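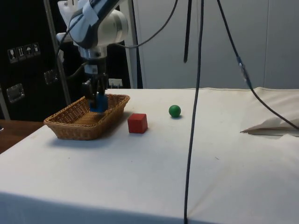 Blue cube in the gripper, low inside the basket, still gripped.

Finding a false "object held" signal on a two-finger gripper

Written for the Lukthorpe bench at Nivorport, Jedgate controller. Last changed in January.

The fault looks like this. The arm brings a cube to the basket, opens the fingers and goes up. The cube stays in the basket, as it should, but the controller still believes that it is held. The next pick is refused with the message "payload present". If you press Continue, the arm makes the next move with the wrong payload value, and on our bench it then pushed down much harder than normal before the protective stop came. So please do not press Continue. Gholamreza Shahbazi did it one time for us and we have a bent fingertip in the drawer.

We had the fault 10 times in 1,164 cycles. This is rare enough that a quick test will usually pass, and for this reason the steps below take some patience.

What you need

A second person at the stop button for steps 3 and 5. The log viewer. A soft test object, for example a cube of foam. Cable ties of the type that can be opened again.

Step 1. Save the log before anything else

The controller keeps only the last session. If you restart it, the file is lost. Copy the file to another machine and write in the name which object was being moved and at which time of day. We did not do this in the first week, and it cost us the best examples.

Step 2. Compare the fingers with the signal

Stop the programme, but leave the power on. Read two values on the status page: finger width, and "held". Then look at the real fingers with your own eyes.

If the width is wrong, your problem is the zero position of the fingers, and you should do the homing routine from the gripper manual. The rest of this page will not help you.

If the width is right and the fingers are open, but "held" is still on, continue here.
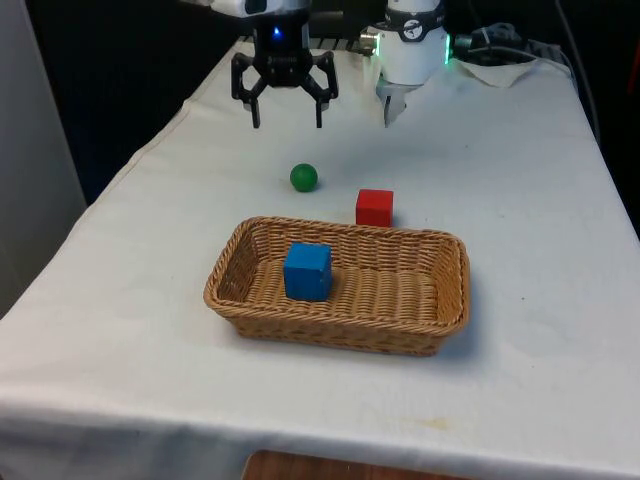

Fingers open above the cloth, blue cube lying in the basket. In this state "held" must be off.

Do not trust the small lights on the gripper for this check. On our unit the light shows power and communication. It says nothing about the grip, and I have made this mistake myself.

Step 3. Bring the bench back to a known layout

Press the stop, keep one person beside the button, and move the arm out of the work area in manual mode at slow speed. Take out everything that is in the basket. Put the red cube, the blue cube and the green ball on the cloth with free space between them, and the basket on its own side. The fingers must be able to come down around each object without touching the basket rim. A touch on the rim can give a true force signal, and then you will be looking for two faults at the same time.

Check also that no loose cable is lying on the cloth.

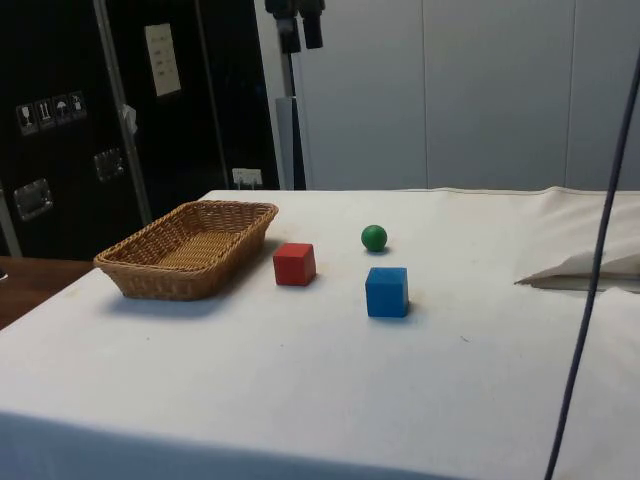 Step 4. Run the empty test

Load the programme open_close_idle. It opens and closes the fingers in the air and writes "held" after each movement. Wait 3 seconds between movements, because a faster rhythm hides the late signals in the log.

With nothing between the fingers, "held" must be off every time. If it comes on even once, the fault is in the gripper or in its cable, and the vision and the pick planning have nothing to do with it. You can stop discussing them. (We discussed them for a long time.)

Start with the arm high, and then repeat low over the far part of the table. The wrist has another angle there and the cable is pulled in another way. On our bench the high position was always clean. 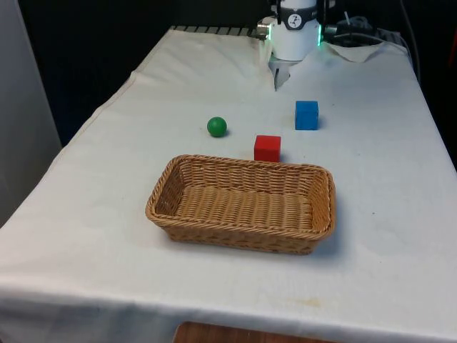

If the low position gives errors and the high position does not, go to step 5. If both give errors, the gripper itself is suspect – send it back with the saved log. The people at Pirzada will ask for the log in any case.

Step 5. Check the cable at the wrist

Cut the power to the arm and wait until the brakes have closed. Follow the gripper cable with your fingers from the connector upwards. You are looking for a place where it is tight, flattened or sharply bent. Ours was tied too short, so at low positions the connector was pulled a little to the side and the signal line kept its old value.

Open the tie, give the cable a slightly bigger loop, and close it loosely. Parisa Azimi now marks the correct place with a strip of tape. Put the power on and repeat step 4 in both positions, with the second person at the button.

Step 6. Go back to real picks

Use the foam cube first, at reduced speed. Only after a full clean series take the hard cubes again. Keep the payload check enabled during this time, also when it is annoying.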